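Carker opens its two-arm recordings to other teams
October

Carker has finished the first round of its household handling project and is sharing the whole set! It holds 1,310 recordings of two robot arms working together on small everyday things, each one guided from start to finish by a person.
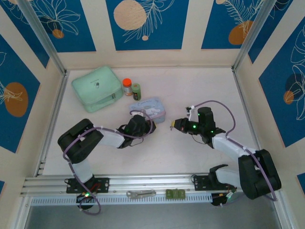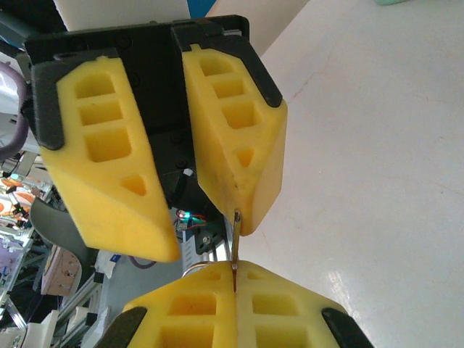
The two-arm workspace, with a wider view first and a gripper close-up second. Photos: Carker

"Working with two arms is a lovely problem," said Noemi Dunleavy, who leads the project. "You learn a lot from the clumsy attempts, so we kept those in as well."

Every recording is checked by Trinh Giáp and Anong Jitpraphai before it goes to the learning system, which then tries the same job by itself. Fumbled grips are labelled, so other teams can use them or leave them out.

A second round has already begun, and we are hoping to reach 3,000 recordings. Ideas for new tasks are very welcome, especially fiddly ones.

Contact: Fadime Altıntaş, Carker press desk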